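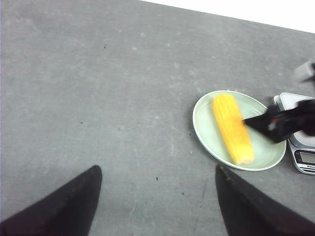

Two arm build, gripper keeps knocking corn off centre before it lifts

Posted 8/19/22 in Home & Shed Robotics

Two arms on one bench in our shared workshop, both running Onik. Job is simple, pick the corn off the green plate, put it on the kitchen scale, read the weight. Arm 1 is ok. Arm 2 comes in from the side and touches the cob before the fingers are open enough, so it rolls. Tried slowing it down to 32 percent, no change realy. Fingers are the black tapered ones.
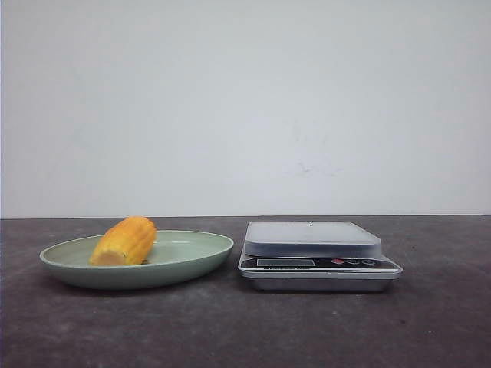 Scale is a cheap silver one with a little display and three buttons. It also goes to sleep on me mid run, so any ideas on that too please. Don't want to pull it apart if I can help it.

2 answers

Yen-ting Wan
Slowing down won't fix it if the open command fires late. Put the open in its own step, wait for it to finish, then approach. Mine needed a 415 ms pause before it behaved. Also come down from above if your wrist has the travel, corn rolls the minute you push it from one side. Lay the fingers across the cob, not along it.

For the scale, look for an auto-off setting. Some let you hold a button to turn it off, some dont.

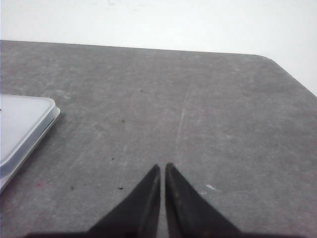

Rodica Toma

What she said re the open step. Plus check your zero with the fingers nearly shut, out on bare table, nothing near them. Mine had drifted 9 mm to one side and I blamed the code for ages. Rubber tips help a bit. No idea on the scale sorry, I'd just use a load cell.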